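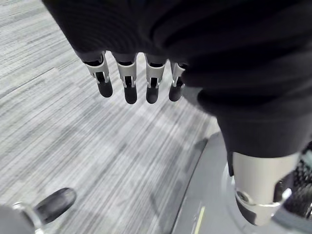 Book 9, p. 261

11/20/19
Room 402, Dulholm. Light worktop, cleaning and sorting out.

Carrying on from the last page. The pale top still marks too easily and I want to settle how we look after it before the new drawers arrive, when everything gets shifted again and the old habits come back.

Started with the front edge, where people lean. Wiped with plain warm water first and a white cotton rag so I could see what came off. Rag went grey on the first pass, less so on the second. After that no difference between the rag and a clean one held next to it. So most of what we have been calling wear at the front is dirt. Ulla said this in September and I wrote it down then as doubtful. She was right.

The middle is another matter. There is a dull patch that the water does nothing for. I think it is the old polish, the tin from Clamthorpe, put on too thick and not buffed. It drags under a fingertip and it takes pencil marks. Tried Wulano on a corner of it, diluted as on the label, left it while I rinsed the bucket, then wiped. The patch came up smoother but slightly lighter than what is round it. Stopped there. Do not want a pale square in the middle of a pale top.

Arvo came by and looked at it low down with the torch laid flat. With the light coming across like that you see every smear, and also that the lighter corner is less obvious than I thought. He suggests doing the whole width in one go, wet edge kept moving, and not going back over. Agreed, but in the morning when there is daylight from the side.

Things tried on the old offcut from Turunen (same batch as the top, kept behind the door):

Pencil — comes off with a white rubber, no ghost.
Biro — leaves a faint line after Wulano, gone after the second wipe.
Masking tape, left on since yesterday — clean on one half, gum left on the other. The half with gum was the end nearer the radiator.
Tea — wiped straight off. Left to dry in a ring it needed warm water and some patience.
Machine oil, one drop — wiped off but a slightly darker spot is still there if you know where to look. Left a dry rag over it with a weight on. Will check.
Marker pen — no. Stayed, whatever I did. Keep the markers on the shelf by the sink and label things there.

The green pad scratches. I had assumed it would be all right used lightly and it is not, the lines show as soon as the torch is down low. Threw ours away. There is another one in the cupboard under the sink that belongs to upstairs, so leave that where it is but do not bring it over here.

Tape. We use too much of it straight on the surface to mark out positions. Paper underneath would do nearly as well, taped at the corners only and taken up at the end of the day. Ulla prefers dots of low-tack to a full sheet, as the sheet moves when you pull something towards you. We can try both. If dots, they come off the same day and not after a weekend.

Also went through the rags. Kept the white cotton, cut the seams off. The blue ones leave fluff and have gone in the box for oily work. Two bottles with no label on them, both smelling of something like spirit, put aside for Arvo to deal with. Please write on bottles.

Height: the left end still sits low. Put the long level on it and the bubble was off towards the wall. Packed the foot with a bit of hardboard and it came right, but that is a stopgap and the hardboard will squash. There should be an adjusting foot in the Turunen bag of fittings. Could not find the bag. It was on the windowsill last time I had it out and the windowsill has since been tidied by someone. Arvo thinks the brown cupboard.

Lamp: swapped the bulb for the warmer one, then swapped it back. The warm one hides the smears, which is pleasant but no use for cleaning. The cool one stays for now. The shade rattles if you knock the worktop and wants a washer.

Cost of Wulano is not worth worrying over at the rate we use it. One bottle is open, a spare is on the shelf, and Clamthorpe will take back the unopened polish if we send the slip with it. The slip is clipped inside the back cover of this book.

To do
— whole top with Wulano, side light, one direction
— look at the oil spot on the offcut
— find fittings bag, fit proper foot at left end
— paper against dots, ask Ulla how she wants to compare them
— washer for lamp shade
— polish back to Clamthorpe

Added later: oil spot looked at early, still there, perhaps smaller. Rag put back with the weight on. Fittings bag was not in the brown cupboard.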